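About Drosel

We write the software that helps a gripper decide what to do next. Four of us started Drosel because we love the odd little problems — a thin handle on a wrinkled cloth, say, and where to close the fingers.

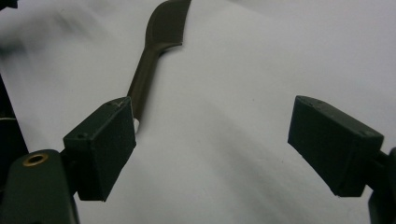 Our planner, Cosell, picks a grasp and rethinks it 10 times a second as new camera views come in. Gudotach, our replay tool, lets you step through every choice it made. We use it daily and still get excited when a strange one turns up!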